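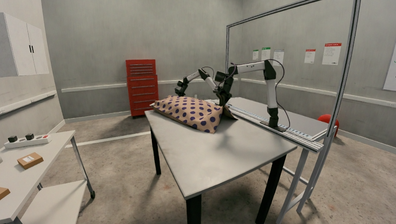
Getting Your House Ready for Campaign Season (and Getting It Back Afterward)

Every other year I swear I'm not going to let a campaign take over my kitchen, and every other year there's a stack of door hangers in the bread box by June. Last time it was Kanini Massawe's run for city council. She won, by 212 votes, and I'm still finding rubber bands in the silverware drawer. So this is my list of what works at my house. It's good for any side of any race, and most of it does fine for a rally or a school levy too.

Banners that can be read from across the street

Buy your fabric before the rush. Old flat sheets are great, and so are thrift store tablecloths, but wash them first with no fabric softener or the paint will bead up and slide around on you. I learned that one with a whole gallon of navy blue! Dry on low, then iron while it's still a little damp.

Put plastic under the cloth before you paint anything. A cut-open trash bag is plenty. Tape it to the table so it doesn't creep, and tape the cloth down over it at the corners with painter's tape, pulling from the middle out.

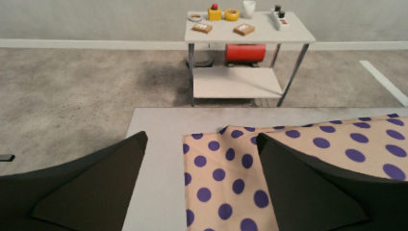

Go easy on the pulling, though. If you stretch the cloth tight as a drum, the letters shrink up funny when you let go, and you get a candidate whose name is taller at one end. Snug is fine.

Pencil your letters in from the middle of the slogan and work out to both sides. I make mine 11 inches tall for anything hanging on a fence or an overpass rail (check whether your town allows that, mine got fussy). Use latex house paint thinned with a little water and a cheap foam brush. Two thin coats beat one thick one, which cracks the first time you fold it.

Wind will turn any banner into a sail. My friend Babar cuts little half-moon flaps in his and swears by it. I'd rather fold the top and bottom over, run a line of stitching, and slide a dowel through each one — it rolls up neatly and two people can carry it.
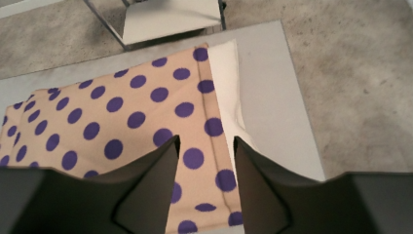

Yard signs in the garage

Stand them on edge, never flat in a pile. We had 40 in a heap behind the mower one summer and the bottom ones stuck together so badly that the ink pulled off when I pried them apart. A file box for the small ones, a tall trash can for the wire stakes, points down. Please, points down.

Muddy signs come clean with dish soap and a soft rag. Skip the scrubby side of the sponge. For tape gunk, a dab of cooking oil, ten minutes, then soap again.

Getting marks out of clothes and furniture

Permanent marker on a painted table: rubbing alcohol on a cotton ball, dabbing, and try it underneath first. On a T-shirt, put a paper towel behind the spot and dab from the wrong side so the ink goes into the towel. Wet latex paint comes out of jeans with cold water and soap if you catch it right away. Once it dries, well, those are your canvassing jeans now.

Sticker residue on a good jacket is a different animal. Freeze the jacket for an hour and pick it off with your fingernail. Brenda Furnival uses a hair dryer and gets good results, but she has more patience than I do and a less delicate jacket. 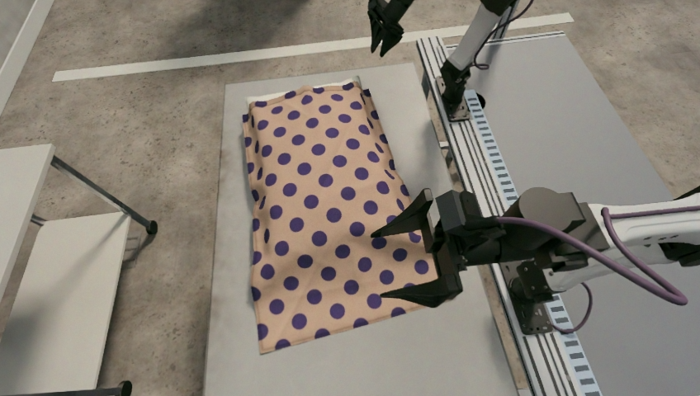

Patterned cloth can be a real help for a booth banner or a table skirt at the farmers market, especially if you can't draw a straight line to save your life (hi). Stripes and checks are the easy ones. Dots work too, as long as they're evenly spaced — on that peach cloth with the purple polka dots, I'd set the bottoms of my letters along one row and skip the yardstick. I'd paint on a plain strip and sew that on top, though, because dark dots behind dark letters are murder to read. And I'd press it before I started, especially along the right side where it bunches a little near the corner. Wrinkles like that look like nothing until your brush hits one.

Feeding people on a Friday night

Phone bank nights and envelope nights need food you can eat with one hand, and it can't be greasy. No wings! No cheese puffs! We once mailed a batch of letters with orange thumbprints, and I heard about it at the grocery store. Grapes, pretzels, rolled-up turkey sandwiches cut small, and a big pot of soup off to the side for people who'll sit down with a bowl. Keep drinks on a separate table from the paper. Bushra brings lidded cups for everybody and I've stopped arguing with her about it.

For sealing envelopes, a damp sponge in a saucer saves your tongue. Put a folded dish towel under the saucer.

Packing it all up

Do it the week after the election, while you're still mad or happy enough to have energy. Pull the staples out of the wooden stakes with a flathead screwdriver and bundle the stakes with twine. Roll banners with the paint side out, slip them in an old pillowcase, and write on the case what's inside. Leftover paint gets a layer of plastic wrap under the lid and goes somewhere it won't freeze. Mine's under the basement stairs, next to the folding chairs I need to return to the library.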